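집에서 균형 운동할 때 제가 쓰는 살림 요령 모음

지난 1월에 욕실 문턱에서 한 번 휘청한 뒤로 집에서 균형 운동을 시작했어요. 넘어지진 않았는데 수건걸이를 붙잡고 한참 서 있었거든요. 그때 좀 무섭더라고요. 거창한 건 아니고 부엌이랑 거실에서 살림하는 틈틈이 하는 거라, 하다 보니 운동법보다 집 안 정리 요령이 더 많이 쌓였네요. 댓글로 물어보신 것들까지 묶어서 적어 볼게요.

바닥부터요. 저는 매트를 안 깔아요. 폭신한 매트 위에서 한 발로 서면 발목이 자꾸 흔들려서 처음 하는 분한테는 어렵더라고요. 맨바닥에 맨발, 아니면 바닥에 고무가 붙은 양말이 제일 낫습니다. 고무 양말은 뒤집어서 찬물에 빨고 그늘에 말리세요. 건조기에 돌렸다가 고무 점이 다 들고일어난 게 벌써 두 켤레예요(아까워라!). 바닥에 왁스 성분 있는 세제를 쓰는 집이라면 운동하는 자리만이라도 물걸레로 한 번 더 닦아 주세요.

그다음은 잡을 것. 처음엔 식탁 의자를 잡았는데 의자가 가벼우니까 몸이 기울면 같이 기울어요. 싱크대 상판이 훨씬 든든합니다. 저는 밥 뜸 들이는 동안 싱크대 앞에 서서 손끝만 살짝 올리고 한 발씩 들어요. 한쪽에 10초씩, 익숙해지면 손을 상판에서 조금 띄우고요. 가스 불 켜 놓은 쪽은 피하시고, 행주는 미리 치워 두세요. 젖은 행주를 짚고 미끄러질 뻔한 적이 있어요.

발 붙이는 자리는 종이테이프로 표시해요. 일자로 두 줄 붙여 놓고 뒤꿈치와 발끝을 이어 가며 걷는 거죠. 테이프는 마스킹테이프가 좋고, 오래 두면 끈적임이 남으니까 일주일에 한 번은 갈아 주세요. 벌써 자국이 남았으면 식용유를 키친타월에 조금 묻혀서 문지르고, 주방세제 푼 물로 닦아 내면 깨끗해져요. 기름기가 남으면 그 자리가 제일 미끄러운 자리가 되니까 마른걸레질까지 꼭이요.

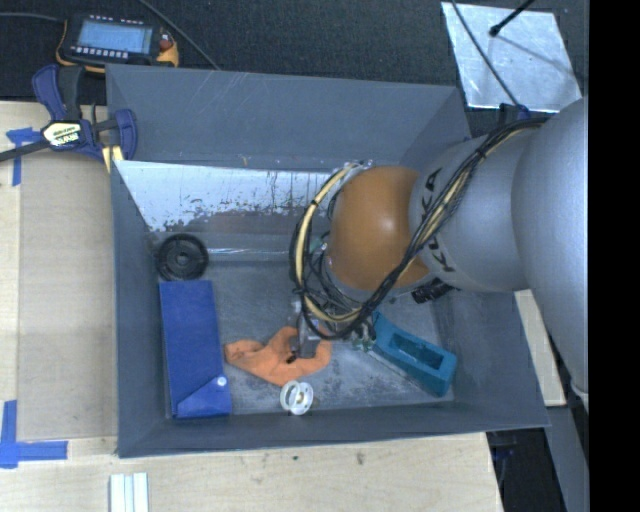

Ashton Nepia
살림·건강 코너 필자

아령은 안 샀습니다. 500ml 생수병 두 개면 충분해요. 물을 가득 채우면 손목이 뻐근한 분은 반만 채우세요. 그런데 반만 채우면 안에서 물이 출렁거려서 팔을 천천히 움직이게 되는데, 저는 그게 오히려 마음에 들더라고요. 병이 손에서 자꾸 돌아가면 굵은 고무줄을 두 개쯤 감아 보세요. 좀 더 무거운 게 필요할 땐 쌀을 지퍼백에 담아서 헌 양말에 넣고 묶어요. 쌀은 나중에 밥해 먹으면 되고요 ㅎㅎ

운동 밴드 보관법도 많이들 물어보셨죠. 저는 Jollance 밴드를 쓰는데, 처음 산 건 베란다 창가에 걸어 놨다가 여름 지나고 삭아서 끊어졌어요. 햇빛 안 드는 서랍에, 접지 말고 둥글게 말아서 넣으세요. 땀이 묻었으면 물수건으로 닦아서 말린 다음 베이비파우더를 아주 조금만 뿌려 두면 서로 안 달라붙습니다. 쓰기 전에는 양손으로 살짝 늘려 보면서 하얗게 갈라진 데가 있는지 꼭 보시고요. 갈라진 게 보이면 미련 없이 버리세요. 저는 그런 밴드 잘라서 전선 묶는 데 써요.

시간 내기 어렵다는 분들 계시던데, 저는 따로 시간을 안 빼요. 양치하면서 뒤꿈치 들기, 전자레인지 돌아가는 동안 제자리에서 천천히 체중 옮기기, 빨래 갤 때 소파에서 손 안 짚고 일어나기. 이렇게 붙여 놓으니까 빼먹는 날이 확 줄었어요. 기록은 냉장고에 붙인 달력에 동그라미로 합니다. 지금까지 동그라미가 222개예요. 색연필로 그렸더니 은근히 뿌듯해서 계속하게 되네요.

태극권도 조금 배웠어요. 동네 Skakmont 문화교실에서 Lutz Ehlers 선생님한테 배우는데, 선생님이 늘 하시는 말씀이 "무릎은 발끝보다 안쪽"이에요. 집에서 혼자 할 때는 이걸 확인할 방법이 마땅치 않잖아요. 저는 현관 전신거울 옆면에 세로로 테이프를 한 줄 붙여 놓고 옆으로 서서 봐요. 거울에 김이나 손자국이 있으면 잘 안 보이니까 신문지로 한번 닦고 시작하시고요. 다 마치고 선생님처럼 차를 마시고 싶은데 매번 커피로 끝난다는 게 함정입니다.

옷은 바지 길이만 신경 쓰세요. 저는 바닥에 끌리는 잠옷 바지를 밟고 놀란 다음부터 밑단을 접어 시침질해 둬요. 고무줄이 헐거운 바지도 마찬가지예요. 허리춤을 추켜올리느라 손이 내려가는 순간 중심이 흐트러지거든요. 밑단 시침질은 5분이면 되고, 나중에 뜯기도 쉬워요.

끝으로 하나 더. 어지럼증이 있거나 혈압약을 새로 드시기 시작한 분은 한 발 서기부터 하지 마시고 병원에서 먼저 물어보세요. 저희 언니가 53세인데 약 바꾸고 한동안은 의자에 앉아서 발목 돌리기만 했어요. 그것도 꾸준히 하니까 꽤 시원하다고 하더라고요. 밤에 화장실 가는 길에 작은 등 하나 켜 두는 것도 잊지 마시고요. 저는 콘센트에 꽂는 센서등을 복도에 두 개 꽂아 놨는데, 발 높이에 두니까 눈이 안 부셔서 다시 잠들기가 편해요.

종이테이프 말고 다른 걸로 발자리 표시해 보신 분 계시면 댓글 남겨 주세요. 마루 색이 밝아서 테이프가 잘 안 보이는 집은 뭘 쓰시는지 저도 궁금해요.

2020년 11월 8일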